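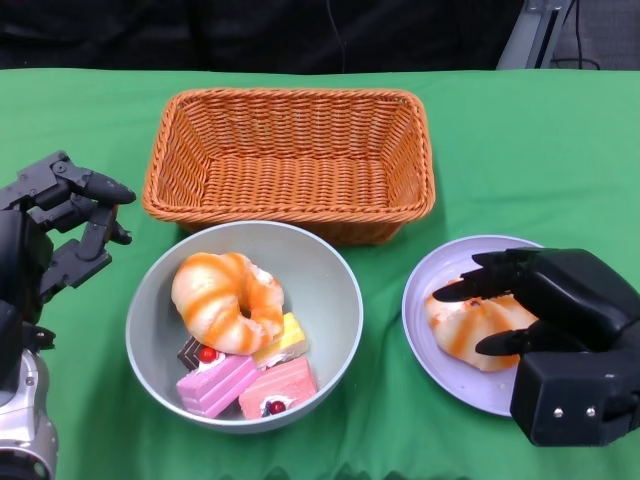
Play Food Table: Contents and Arrangement

Tuesday, June
Entered by Ileana Roman; read and initialed by Thierry Hervieu

The play food set was laid out this morning on the workshop table under the green cloth. The purpose of the session was to settle how the bakery pieces should be grouped for the Larnance display, and to record the arrangement so that it can be repeated by whoever prepares the table next.

The set in use is the bakery group from box 3. It consists of the two striped bread rolls and the cake slices in chocolate, yellow and two shades of pink. Both pink slices carry white cream and a red cherry. Mr. Hervieu notes that the Ralleck inventory lists these two under a single line. They should be entered separately, as "pink" and "coral," at the next revision.

Serving pieces are the gray bowl, the lavender plate and the orange wicker basket. The basket stands behind the bowl and is kept empty in both arrangements under discussion.

Arrangement A. One roll is placed on top of the cake slices in the bowl and the other roll is on the plate. The bowl looks generous, but the roll hides a good part of the yellow and chocolate slices. Visitors to the earlier Nugroho display asked several times what was underneath, and the same remark may be expected again.

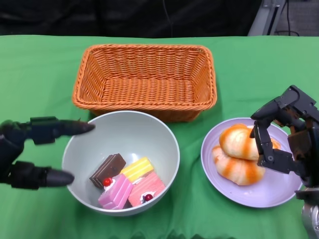 Arrangement B. Cake slices only in the bowl, both rolls on the plate. The rolls overlap on a diagonal and fit the plate without difficulty. All of the slices can be told apart at a glance, and the cherries show well against the cream. This is the arrangement preferred by both of the undersigned.

Remarks on the cloth. The green gives good contrast with the pale rolls and with the lavender plate. There are soft folds along the near edge. The cloth should be pressed before the display opens and stored on a roller afterward. A second cloth has been requested from Cumero under order 1023.

Outstanding items:

Correct the inventory line for the pink slices (Roman).

Confirm whether the basket is to hold the bread at Larnance or remain empty. If it is to be used, both rolls move from the plate and the plate is withdrawn (Hervieu).

Prepare a printed card for Arrangement B, in large type, to be kept inside the lid of box 3.

I. R.
T. H.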